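From: Drahomíra Sýkora
To: Danko gripper builders
Date: Monday, September 26, 2022
Subject: Re: [danko] finger screws backing out, and what camera height?

Jayson Padilla wrote:
> Second set of fingers came off the printer last night and they look
> great, but the screws keep backing out after 20 or so squeezes. Is
> anybody using threadlocker on printed parts? Also I can't decide how
> high to put the camera. Mine sees mostly its own knuckles.

Hi Jayson, hi all,

Don't put threadlocker on them! Some kinds will crack plastic and you'll be printing a third set. I went to nylon lock nuts in February and haven't had to touch a screwdriver since – well, once, but that was me dropping the whole thing down the stairs at Vodcombe. If there's no room for a nut on your version, heat-set inserts work too. I-seul has a bag of 200 in the shared drawer and says help yourself.

On the camera: go higher than feels right and tip it down until both fingers come in from the sides with a good wide gap between them. I had mine so low for weeks that the left finger covered half the view, and every time I reached for something I lost sight of it right when it mattered. Now I get the inside faces of both, and I can tell at a glance if one is sitting crooked. Check it with the fingers open over something plain and pale, it's so much easier to judge than over a messy bench.

Mine are the wedge fingers from Mohcine's file, printed in dark green. I love how they came out. He made the walls thicker after the first batch split, so if you downloaded yours before the summer, get the new one.

Still to do on my end: the handle wobbles, and I want to try a softer spring. Marjorie squeezed hers 3000 times over one long weekend (she has a clicker!) and the spring was fine but her thumb was not. If anyone has a source for a lighter one, please post it – I would happily split an order.

I'll be at the shop Thursday evening if you want to bring yours over and compare.

Drahomíra 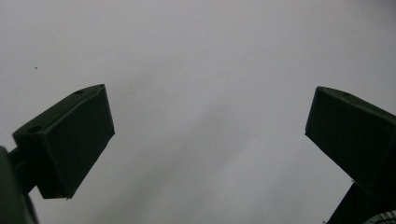

Both fingers open, camera in the new position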